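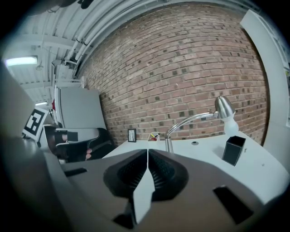

Fig. 1. Desk with task lamp against a brick wall.

Unit 4: Lighting and surfaces in converted workrooms
Instructor: Zulmira Rocha

Task lighting is specified separately from ambient lighting. The desk lamp has a domed metal shade, tilted down, so its output falls on the work surface and little of it reaches the wall. The ceiling fixtures supply the general level.

Surface reflectance matters as much as lamp output. A white desk returns most of the light it receives. Red brick returns far less, and the darker bricks less again. Record wall and desk separately on the Tromari sheet -- do not average them.

Small items (pen cup, picture frame, upright box) are logged only if they cast a shadow on the writing area.
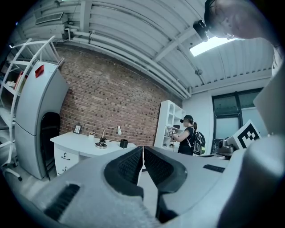
Exposed ceilings need more care. Ribbed metal decking painted white still reflects well, but beams and pipe runs break up the light. Take 2 readings under a beam and 2 clear of it. Tall white appliances such as a refrigerator count as wall surface for this exercise. Chairs are left out.

Before the lab, read the Kustus notes, section 7. Sketch plans are due in December, with fixtures marked in pencil.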